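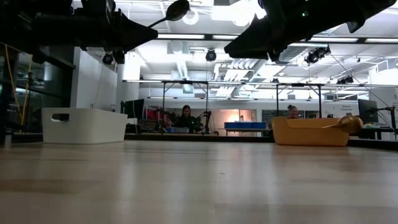

Gudrun Kvam has been sorting spoons for a living since she left restaurant work, and she does not mind if you find that funny. She manages the utensil stock at Mollura, which lends kitchenware to cooking classes, community suppers and the occasional wedding. The stock list stands at 2414 pieces. Most of them are spoons, ladles and servers, and nearly all of them spend part of every week in a plastic bin.

I wanted to talk to her about the bins. Anyone who has shared a kitchen knows the drawer where everything ends up, and Kvam's work is mostly a matter of preventing that drawer on a large scale.

"People think you need dividers," she said. "We had dividers. We had a very nice set with adjustable slots. A ladle doesn't fit in a slot. So somebody lays the ladle across the top, and then the next thing goes on top of the ladle, and you have a pile with dividers under it."

She gave up on them in September and went over to open bins with handle holes, in different colors. Each color stands for a kind of utensil, and the meaning is set fresh for each job. I asked whether that confused people, and whether it would be easier to fix the colors once and for all.

"We tried that too. Yellow was serving spoons. Then a class comes along that has 30 serving spoons and no whisks, and you've got one bin overflowing and one with nothing in it, and they won't use the empty one because it's the wrong color. Now I write it on a card at the start. Yellow is this, blue is that, white is whatever we haven't decided on."

The undecided bin is the part of the system she defends most strongly. Her old head chef would have called it laziness, she said, but she has watched people stand with a slotted spoon in one hand for far too long, looking from bin to bin. "Put it in the white one. Keep going. Look at the white one when you finish."

Her method for a returned box starts with the table. Everything comes out and is laid down with space around it, and only after that does anything go into a bin. Long handles go in on the diagonal. Ladles go in last, with the bowl down if there is room – if there isn't, they get a bin to themselves. 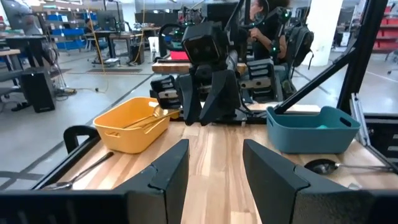 Gold-colored utensils in the yellow-orange bin, with a teal-blue bin on the right side of the worktable.

Handles take up a good deal of her attention. "The bowl is what you cook with, but the handle is what gives you trouble in storage. If it sticks out over the side, it catches a sleeve. Then the bin goes on the floor." She prefers a low bin for this reason, even though more pieces fit in a deep one. In a deep bin, she said, the teaspoons go to the bottom and stay there until inventory.

The gold-colored sets are a sore point. They are the ones people ask for, and at Mollura they go in and out more than anything else she stocks. Kvam keeps them apart from the black and the plain metal pieces. She has had arguments about this with Abugri, the catering outfit that borrows most often, who would like everything returned in one crate.

"They say a spoon is a spoon. Fine, but they're the same people who call me when a set comes out with one black spoon in it."

Last year the stock went out on 923 loans. She knows the number because she typed each one in herself, in a spreadsheet she does not recommend to anybody. Losses run mostly to teaspoons. A box that went to a school fair at Plindier came back with two spoons more than it left with, and she has never found out whose they were. They are still on the shelf in a bag with a question mark on it.

I asked what she would tell someone with an ordinary kitchen and one bad drawer.

"Take it all out. Don't do it at dinnertime. Get two bins, they can be cheap, they should be two different colors. One for what you used this month and one for the rest. Leave the second one somewhere you can see it."

And then?

"Then see how often you go to it. I went to mine for the potato masher and the big ladle, so those moved over. The rest I gave away. There was a melon baller in there from my aunt. I kept that, I don't know why."

Her own kitchen has one drawer, she said, and she would rather I didn't ask about the cupboard under the sink.

Interview by Kuo-hua Mok, February 2023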